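Ask people which chore they would hand to a machine and most say dishes or laundry. My neighbor Gisela Ackermann says errands. She is tired of walking to the store after dark for one carton of milk, and she would let a robot go for her tomorrow.

I would not send one yet. Folding towels is hard enough, but at least the towels stay on the table. An errand means a street, and a street at night asks more of a machine than any kitchen does.
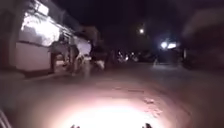
A street after dark, from the robot's position. Three people stand near the curb at left.

A person walking there would slow down for the cracks, keep clear of the group and watch the bright lights ahead without thinking much about it. A robot has to work all of that out from glare and shadow.

Kerstin Seidel, who tests delivery machines at Benow, told me her team logged 343 evening trips last winter. A person had to step in on 30 of them – mostly at curbs and parked cars. She was pleased with that number. I was less so. If I had to rescue my dishwasher that often, I would go back to the sink.

Gisela still wants one. I told her to wait a few years, and in the meantime I pick up her milk.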